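3.2 Task and workspace

The laundry task was chosen by the students in the second-year manipulation course after two weeks of discussion. The other candidates were sorting cutlery and wiping down a bench. Laundry was preferred because the garments change shape every time they are handled, and because a team could divide the work into stages and argue about each one separately. The course instructor, Marlene Brinkmann, set only two conditions: the machines had to be ordinary household appliances, and no team was allowed to modify them.

The stage reported in this section is loading the dryer. The arm reaches into a basket on the floor, takes hold of a garment, lifts it clear and releases it inside the drum. A trial begins with the arm in its rest pose and ends when the operator judges that the garment is fully inside the drum, or when the operator stops the run. Garments that hang over the rim count as failures. Garments that come up together with another piece count as successes only if both pieces end up in the drum, a rule that was disputed at the time and that we return to in Section 5.

The class had 26 students, of whom 23 agreed to have their trials included in the analysis. They worked in teams, and each team was responsible for its own grasp strategy. The control software was common to all teams. It was built on Ullo, the teaching package used in the previous year's course, with a logging module written by Emmanuel Kashindye. Each demonstration was given by teleoperation. Students practised on a mock drum made from a plastic barrel before they were allowed to work at the appliances, and the practice runs are not part of the data.

Views were recorded from the head and from the wrist. The head view gives the relation between basket and drum, and was the one most students relied on when planning a reach. The wrist view was expected to help in the last part of the approach, when the arm itself may hide the garment. Figure 4 gives views of both kinds. 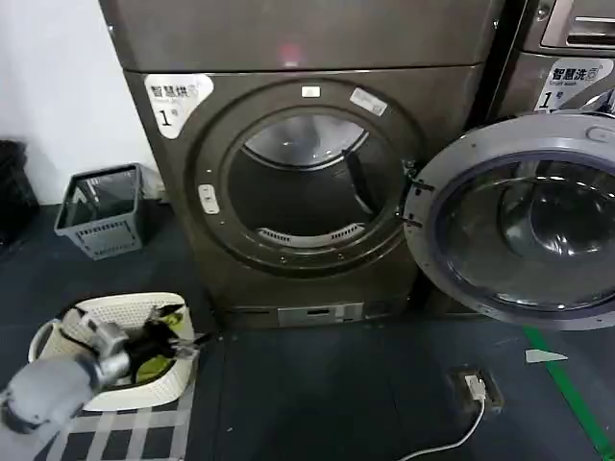
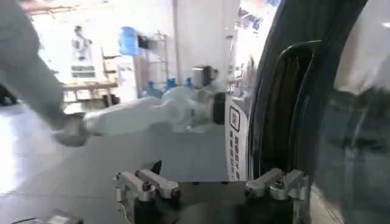
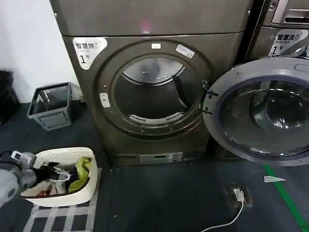
Figure 4. Views from the loading sessions. First and third: head view, with the gripper holding a dark garment in the basket. Second: wrist view, with the silver gripper fingers at the bottom.

The basket was placed on a floor mat to the left of the dryer. Its position was not fixed to the centimetre. Early in the course one team, led by Benedikt Oltmanns, asked for the outline of the basket to be marked so that every trial would start the same way. We decided against this. A policy trained on a fixed basket would have been easier to compare between teams, but the students would have learned very little about how their strategies coped with ordinary variation. Instead, whoever reset the trial put the basket back by eye and mixed the clothes by hand.

The contents of the basket were varied as well. Dark garments proved the most troublesome for the segmentation step, in particular when two of them lay against each other and the fold between them was taken for an edge. Brightly coloured items were segmented well but were not always easier to pick up. Thin synthetic fabric tended to slide out from between the fingers during the lift, whatever its colour.

Three grasp strategies were in use by the end of the course. The first, which the students called the Sismont grasp after the lab in which it was originally tried, closes the fingers at the highest point of the pile. The second looks for a fold and approaches it from the side. The third pushes down into the pile before closing, and takes up a larger handful of fabric. This last one rarely came up with nothing - its usual failure was bringing up more than one garment.

In total, 3249 trials were logged. Trials interrupted by an emergency stop were kept in the log but left out of the success rates. Each remaining trial was labelled by two students who had not operated the arm in that trial, working from the head view alone. Where the labels disagreed, Biljana Popescu reviewed the recording from both views and assigned the final label. Most disagreements concerned sleeves or straps resting on the rim, where the head view does not show clearly whether the fabric is inside or out.

The wrist view was used less than we had planned. Several teams dropped it from their input after the first round of training, reporting that it slowed training without a gain they could measure. Oltmanns' team kept it and used it only once the gripper was close to the garment. Whether the difference lies in the camera or in the way the two inputs were combined cannot be settled from our data, as no team trained both versions on the same set of trials.

Students also kept a written record of each session. These notes were not graded. They were nevertheless useful in the analysis, mainly for explaining runs of failures that looked odd in the log - a changed gripper speed, for instance, or a basket that had been filled higher than usual.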